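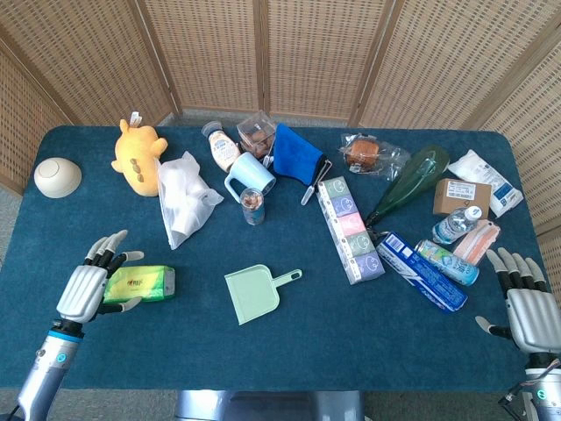 桌面不应按房间清理

家庭整理的通行做法，是先问一件东西属于哪个房间。杯子归厨房，玩具归儿童房，纸巾归客厅，剩下说不清的归到一个筐里。几乎所有收纳课程都从这一步教起，Gritora去年修订的入户整理手册也把它写在第一章第一节。我做入户整理的流程设计，手册修订时提过书面意见，未获采纳。本文把那份意见重新写一遍，补上后来的记录。

我的主张只有一条：清理一张混放的桌面，第一次分类应当依据物品当前的状态，归属放到第二次。所谓状态，指的是敞口还是封闭，直立还是侧倒，硬还是软，里面有没有东西。归属是物品的长期属性，状态是它此刻的属性。清理是一个短时间内完成的操作，受后者支配的程度远大于前者。

一、混放桌面是什么

先限定讨论对象。餐后的餐桌不在此列，那是单一来源的桌面，上面的东西大体来自厨房，也大体回到厨房，按房间清理没有困难。书桌也不在此列，书桌上的东西多数本来就住在书桌上。

混放桌面指没有单一来源、也没有单一去向的桌面。一只倒扣的碗，一个毛绒玩具，一只装着软东西的半透明塑料袋，一瓶侧放的沙拉酱，一盒点心模样的食物，一只横倒的马克杯，一包纸巾，同在一块深色桌布上，就是典型的一桌。它们之间没有共同用途，甚至没有共同的时间。有的可能放了十分钟，有的可能放了三天，从外观上无从判断。

这种桌面多出现在有屏风或隔断的区域。藤编格子的折屏把桌子围住之后，桌子在空间上脱离了走道，从沙发或门口看不见，于是成为默认的暂存处。我不反对屏风。屏风改善的是视线，它对桌面上的堆放量没有任何约束，这一点在选购时应当说清楚。Onishi的样板间喜欢用浅色木框配藤面，围一张中等大小的长桌，桌上摆一只花瓶。交付三个月后再去看，花瓶通常还在，周围的空地已经没有了。

二、按房间分类的成本

按房间分类的直接后果，是操作者每拿起一件东西就要作一次归属判断。多数判断很快，少数很慢，而慢的那些决定总时长。

Yao-tsung Ho在Pelletcombe负责一处合住公寓的日常维护，他留下了一份相当耐心的记录：16张公用桌，每次清理时逐件登记物品、拿起的时刻、放下的时刻和最终去向，累计3,245件次。他把记录借给我用，条件是我不公布住户信息。以下的结论都出自这份记录，解释由我负责。

第一，归属判断慢的物品高度集中。集中在袋子、盒子以及一切“里面还有东西”的物品上。原因不难理解：袋子的归属取决于内容物，内容物不打开看不清，打开之后又多出一件要处理的东西。半透明的袋子比不透明的更慢。不透明的袋子会被直接打开，半透明的袋子会先被拎起来看，看完仍然要打开。

第二，慢的物品会被放回桌面。操作者拿起它，看一眼，放到一旁，转而去拿容易的。这个动作在记录里反复出现，有的袋子在一次清理中被拿起、放下多次。每次放下都占用一块刚腾出来的桌面，位置还往往比原来更靠中间。

第三，快的物品被过早处理。杯子归厨房，无需思考，于是第一个被送走。送走一只杯子是一趟往返，回来再拿起碗，又是一趟。操作者当然可以用托盘，但按房间分类并不提示他用托盘，它提示的是“这件我知道放哪儿”。

这三点合在一起，构成一个常见的现象：清理开始时进展很快，中段停滞，末尾剩下几件东西被整体推到桌角。手册把末尾这几件称为“待定物”，建议配一只待定筐。我在意见里写的是：待定筐把桌面问题换了个容器，桌面上的停滞原样搬进筐里，只是不再看得见。

三、按状态分类的做法

状态分类只问四个问题，每个问题都可以靠看或轻触回答，不需要记忆，也不需要了解这户人家。

先看敞口。敞口的容器优先处理，包括杯、碗、开了盖的盒子。横倒的杯子仍然算敞口，倒扣的碗也算。倒扣这个姿态常被误读为“已经洗净、正在沥水”，但在桌布上倒扣的碗不具备沥水条件，圈足朝上只说明它的口朝下。翻过来看一眼再决定。顺带一提，翻碗应当在桌布上方进行，一手托碗沿，一手按圈足，不要在桌边翻。

再看姿态。侧倒的瓶子先扶正。挤压瓶尤其如此，稠的酱料会慢慢移向瓶盖一侧，瓶盖是否扣紧从外面看不出来，蓝盖、白盖都一样。扶正之后它就是一件普通的封闭硬物，可以等。Jade Hebden在她的课上要求学员把“扶正”作为独立的一遍，全桌扫完再做别的，我最初认为多余，后来改了看法。扶正一遍所花的时间很少，而它让后面每一件东西的抓取都变得一致。直立的瓶子从瓶身中段拿，侧倒的瓶子有人捏盖，有人捏底，有人整个握住再转腕，动作不统一，碰倒邻物的概率就上去了。

第三看软硬。硬物可以排列，软物不可以。毛绒玩具、揉皱的塑料袋、散开的布类，占地面积随放法变化，混在硬物中间时会把硬物挤到边上。处理办法是把软物统一移到桌子的一端，不求整齐。端头原有的硬物先挪开。玩具上的标签不必理会，很多人会停下来把标签塞好或者剪掉，那是另一项工作。

最后看内容。封闭而有内容的物品，即食品盒、扎口的袋子、整包的纸巾，放在最后。食品盒透明与否影响不大，里面是糕点还是别的什么，在这一步也不必辨认，只要确认它是食品。食品一律先于非食品离开桌面。纸巾包可以留下，许多家庭的桌上本来就应当有一包纸巾，把它送进抽屉，晚饭时还要拿出来。

四个问题问完，桌面上的东西已经自动分成几个区。这时再问归属，每个区内部的去向相当一致：敞口的几乎都去水槽，封闭的食品去冰箱或食品柜，软物多数去卧室或洗衣处。归属判断由逐件变成逐区，托盘也有了用武之地。

四、反对意见

第一种反对意见来自Gritora的编写组：四个问题太多，普通住户记不住；“它属于哪里”只有一个问题。这个说法混淆了问题的数量和答案的数量。“它属于哪里”只有一个问题，答案却与这户人家的储物位置一样多，而且随搬动、添置不断变化。状态问题有四个，每个只有两种答案，终生不变。一个刚住进来的客人可以完整地执行状态分类，却无法执行归属分类，他不知道碗放在哪个柜子。合住公寓里这一点尤为重要，清理者经常不是物主。

第二种反对意见说，状态分类让物品在桌上多停留了一遍，总移动次数增加。这是事实。逐件送走时，一件东西理论上只移动一次；按状态分，至少移动两次。但理论上的一次在混放桌面上很少兑现，前面提到的反复拿起、放下就是例证。另外，桌面内的移动与跨房间的移动不应当等价计数。前者是手臂的动作，后者是走路。把两者都记作“一次移动”，得出的总数没有操作意义。手册附录里有一张比较表正是这样计算的，我建议删去。

第三种意见较为严肃，来自Jade Hebden本人。她认为状态分类在有幼儿的家庭中会失效，毛绒玩具在孩子眼里不属于“软物”，孩子会把它从软物区拿走，放回原来的位置。她的处理是玩具单列，在开始之前先交给孩子。我同意在孩子在场时这样做。孩子不在场时，玩具仍然按软物处理。规则有例外时，例外应当写明触发条件，不应当推翻规则。

还有一种意见不针对方法，针对前提：混放桌面本来就不该出现，源头控制好了，何须讨论清理。持这种意见的人多半设计过很好的玄关柜。我的回答是，16张公用桌在整个记录期内，没有一张能够长期保持空置，其中有几张旁边就是足够大的柜子。柜子解决存放，桌子承担的是暂停。人手里拿着东西，需要腾出手来，最近的水平面就会被使用。只要家里有人进出，这种使用就会继续。把它当作违规来管理，只会让东西出现在椅子上和地上。

五、桌布与桌面的材料问题

清理方法的讨论很少涉及桌布，这是一个疏漏。

桌布改变摩擦。光滑桌面上，硬物可以推着走，一只手压住碗底就能平移；铺了布以后，推动会带起皱褶，皱褶会绊倒高而窄的瓶子。因此铺布的桌面上只提不推。这一条应当写在所有步骤之前。我见过训练有素的整理员在布面上用前臂横扫，把一排东西推向桌边，布跟着走，最靠里的瓶子先倒。

桌布还改变可见度。深色布上，浅色的碗和白色的袋子轮廓清楚，深色小物则容易漏掉。浅色布相反。清理末尾应当有一次掌心贴布的抹查，从中间抹向两端，检查有没有遗漏的瓶盖、钥匙、电池一类。仅凭目视的检查在深色布上不可靠。Yao-tsung Ho的登记表里有一栏叫“抹到”，专记这类物品，这一栏很少空着。

至于颜色选择，Uno的桌布目录把深青一类的颜色归入“耐脏”。耐脏在这里的含义是污渍不显，污渍本身并不减少。对混放桌面而言，污渍不显是缺点。酱料滴在浅色布上当场就会被擦掉，滴在深色布上会留到下次换布。我倾向于在公用桌上使用浅色布，并接受它看起来更旧。这条意见在合住公寓里不受欢迎，住户投票选了深色，我也没有更多的论据可以补充。

长方形桌还有一个端头问题。桌子三面被屏风围住时，人只能从一条长边靠近，远侧和两端的东西需要伸臂去取。伸臂时袖口、前臂会经过近处物品的上方。因此取物顺序应当由近及远，这与许多人“先把后排清掉”的直觉相反。先清近处，手臂的通道就出来了。后排靠近屏风的瓶和盒最后取，取时顺手看一眼屏风与桌沿之间的缝，那里会落东西。屏风如果可以折起一扇，清理之前先折，清完再展开。

由近及远与前述四个问题并不冲突。四个问题决定每一遍处理什么，由近及远决定每一遍之内的次序。两者相乘，全部流程就确定了。

六、时间

手册要求一次桌面清理在20分钟内完成。我不清楚这个数字的来历，编写组没有给出依据。就清理本身而言，它偏宽；若把送物归位、擦洗、换布都算进去，它又偏紧。规定时长之前应当先规定终点。

我建议的终点有两个，分别计时。第一个终点是“稳定”：没有敞口容器，没有侧倒的瓶子，软物在一端，食品已离桌。达到这一步，桌面可以放心离开，无论接下来是接电话还是出门。第二个终点是“清空”：只留下常驻物品。按房间分类的办法没有第一个终点，它在中途任何时刻停下，桌面的状态都是不确定的，送走的可能是最不要紧的一包纸巾，留下的可能是一只装着半杯咖啡的杯子。

对多数家庭，每天做到稳定，隔几天做到清空，已经足够。要求每天清空的方案执行率都不高，我也不打算在这里推荐它。整理行业习惯以清空后的照片作为成果，照片确实好看，但它记录的是第二个终点，而住户日常真正需要的是第一个。

七、对手册的具体修改建议

第一章第一节的标题“先问它属于哪里”改为“先看它现在怎样”，正文相应调整。原有的房间归属图保留，移到第二节。

取消待定筐。如确有归属不明的物品，在软物一端留出固定位置，随桌面一起处理。

增加“扶正”作为独立步骤，注明提出者为Jade Hebden。

增加铺布桌面的注意事项：只提不推，末尾抹查。

附录比较表删去。如必须保留比较，桌面内移动与跨房间移动分列，不求和。

时长要求改为两个终点分别给出，数值待测。Pelletcombe的登记仍在进行，Yao-tsung Ho打算记满3,440件次之后停一停，换一种登记表，把“稳定”的时刻单独列出。届时可以据此给出数值，在此之前手册宁可空着这一栏。

关于措辞还有一点。手册多处使用“归家”一词，把物品送回原处称为“让它回家”。这个说法对住户或许亲切，对流程没有帮助。一只横倒的杯子首先需要被扶起来，看看里面有没有剩的。它住在哪个柜子里，端起托盘的时候再想也来得及。

意见书的修订稿六月再交一次，附登记表样张。编写组如仍不采纳，请在回复中逐条注明理由，尤其是关于附录比较表的那一条。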